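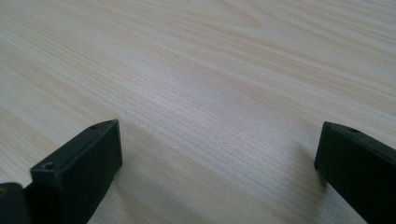 Photo credit: Brurkent handheld gripper guide

Guides > Skyrme Handheld Grippers > Recording > Section 4: Soft items into a basket
Posted in November by the Skyrme guide writer

Okay, so your grippers are paired and both cameras are streaming. Now comes my favorite part, recording the moves the robot is going to learn from! I'm using soft stuff and a basket for this section because it's forgiving, and you can run it over and over without breaking anything.

Before you start

1. Clear the table in front of you. I like a plain top with nothing on it but the basket and the item.

2. Open Ukau, start a new session, and set the episode limit to 900 frames. If you leave it at the default of 149 you'll get cut off halfway to the basket (I did this for a whole Saturday morning before I noticed).

3. Hold both grippers open just over the tabletop and keep them still until the session light goes green. Don't squeeze yet. Ukau takes its zero for the finger gap from this moment, and a half-closed hand will throw off everything after it.

NOTE: If the light stays amber, check the cable at the gripper end first. It's nearly always that one.

Recording the pick

4. Press Record on the foot pedal and wait for the beep.

5. Bring one gripper down over the item, fingers well apart, and close on a good fold of fabric. Go for a fold you can see in the camera view. Pinching a thin edge works sometimes, but the cloth slides out and then you've taught the robot to drop things.

6. Lift slowly. I mean slower than feels natural!

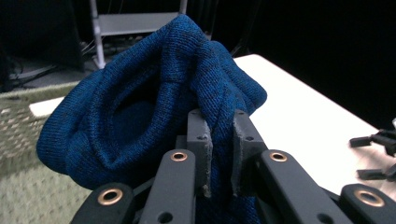 With knits I grab low and let the rest of the hat flop wherever it wants to. It's tempting to reach in with your bare fingers and tidy it up, but please don't, or your hand ends up in the recording and you'll have to throw the episode out. If the grip feels bad, set the item down, open up and take it again. Ukau keeps retries and I've found they help the robot recover from its own misses.

CAUTION: Keep your fingers away from the linkage arms while you squeeze. They close faster than you'd think and the pinch is a mean one.

Recording the place

7. Carry the item over the basket and lower it until it's inside the rim. Open the gripper all the way and pause for a beat before you back out.

8. Park the other gripper on its own side of the table, or hold it just above the top. Both hands get recorded the whole time, even the one with nothing to do, so no waving it around while you think.
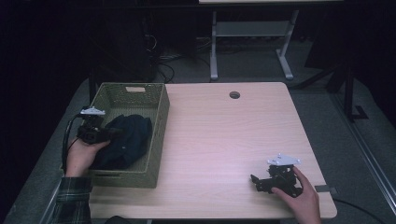
Fig. 4-3. Left gripper over the basket, right gripper near the front edge of the table.

9. Tap the pedal again to end the episode. Ukau shows you a quick playback; give it a thumbs up or bin it right there.

How many do you need? For one item and one basket I go for 70 good episodes, and I move the basket a little after every few. My first Dernard model was trained on 17 and it could only find the basket if I left it in exactly the same spot.

NOTE: Switch hands now and then if your arm will be doing both sides later. Save the session before you unplug anything, then go on to Section 5 for uploading to Dernard.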